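Terrace Operations Supervisor, Seasonal

Ronder Park Catering
Location: Flularham, lakeside site
Reference: 229
Contract: fixed term, full time
Posted: Monday, March 18, 2019

About the position

Ronder Park Catering operates food and beverage services in public parks under concession agreements. The Flularham site consists of a service kiosk, a prep kitchen with dry storage, and an outdoor terrace with table seating. The terrace is open daily through the season, weather permitting, and closes at dusk.

We are hiring one Terrace Operations Supervisor for the season. The supervisor runs the terrace and kiosk during assigned shifts, reports to the site manager, and directs a shift team of up to nine people. The position is hourly and is not exempt from overtime.

The previous season ended with a change of point-of-sale system. All orders, voids, refunds and stock transfers are now entered in Plulus, and paper tickets are used only when the network is down. Applicants do not need to know Plulus before they start. Training is given on site during the first week and includes end-of-day reconciliation.

Duties

Open and close the terrace according to the site checklist, including furniture, umbrellas, waste stations and hand-wash points.

Assign stations at the start of each shift and adjust them as demand changes. Breaks are scheduled by the supervisor and recorded in the shift log.

Check and record refrigerator and hot-holding temperatures at the required intervals. Readings outside the permitted range are reported to the site manager at once, and the affected product is held until a decision is made.

Count the cash drawers at shift change, reconcile them with the Plulus report, and sign the deposit slip. Differences are noted in writing on the same day.

Receive deliveries from Barros, our dry goods and beverage supplier, check quantities against the packing slip, and refuse damaged cases. Deliveries arrive before opening. The loading area is shared with park maintenance and must be kept clear at all other times.

Handle guest complaints at the first level. Complaints that involve illness, allergens or injury go directly to the site manager and are documented on the incident form.

Weather procedures

Outdoor service depends on conditions, and the supervisor on duty has the authority to suspend it. Umbrellas are closed and strapped when sustained wind reaches the limit posted in the kiosk. They stay closed until the wind has remained below that limit for a full 30 minutes. In case of lightning, the terrace is cleared and guests are directed to the nearest enclosed park building. The supervisor does not need approval to take either step but must enter the time and reason in the shift log.
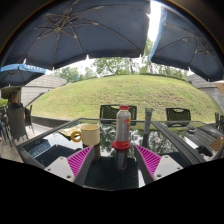

Staff sent home early because of weather are paid for a minimum of two hours. Where indoor work is available, such as inventory or deep cleaning of the prep kitchen, it is offered first to those who were scheduled for the longest shifts.

Requirements

At least one full season of experience in food service with responsibility for other staff. Shift lead experience is accepted. Experience in catering trucks, stadium stands or similar high-volume outlets is considered equal to restaurant experience.

A current food protection manager certificate, or the ability to obtain one before the start date. The exam fee is reimbursed after a passing result is submitted.

Ability to lift 40 pounds, to stand for the length of a shift, and to work outdoors in heat and light rain.

Availability on weekends and public holidays. The schedule is published 14 days in advance and includes two consecutive days off in each week. Requests for specific days off are accepted until the schedule is published — after that, changes are made by swap only and need the site manager's approval.

Basic written English sufficient for logs, incident forms and delivery records.

A driver's license is useful but not required. The site can be reached by public bus, and there is a bicycle rack next to the staff entrance.

Pay and benefits

The hourly rate is set according to experience and is stated in the written offer. Overtime is paid in accordance with state law. Tips are pooled by shift and distributed weekly among hourly team members. Supervisors do not take part in the pool and receive a shift differential in its place.

One meal per shift is provided. Uniform shirts, aprons and a rain jacket are issued at no cost and are returned at the end of the contract. Employees supply their own closed, slip-resistant shoes.

A completion bonus is paid with the final check to employees who work through the last scheduled day of the season. Employees in good standing are contacted the following February and may return without a new interview.

How to apply

Send a resume and a short cover letter to the Ronder Park Catering hiring office, or hand them in at the Flularham kiosk in a sealed envelope marked with the reference number. The letter should state your earliest start date, any dates on which you are not available, and the status of your food protection certificate. Do not send original certificates.

Applications are reviewed in the order received, and the position stays open until filled. Selected applicants are invited to an interview on site, followed by a paid trial shift. Two work references are requested after the trial shift and are not contacted without your consent.

Ronder Park Catering is an equal opportunity employer. Applicants who need an accommodation during the hiring process should say so in the cover letter or by phone.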